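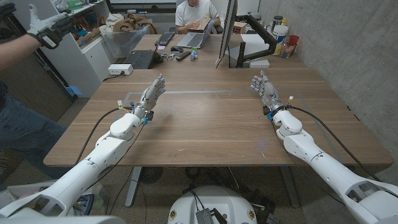
2 min read

August was glove month. I stand by the table, open my hand, and the robot's big silver hand opens too - still makes me grin! We're after 1000 demos for Plevamero, and I've got 613 so far. Floarea Ilie sets the pace, and she throws out any take where I hesitate (there are plenty).

Mornings go best. After lunch my arms get heavy and the model learns to be lazy right along with me. Small stuff on the table is the hard part, and the calculator is my least favorite so far. 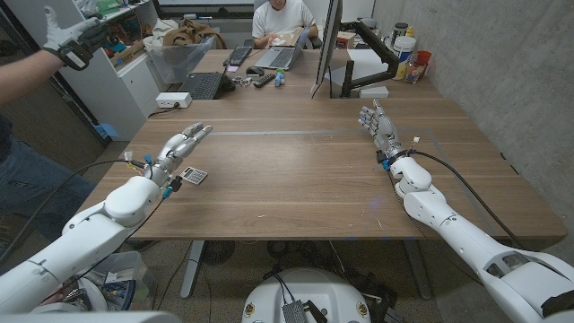 What's next

28 takes before I go home tonight, then Toma gets the gloves.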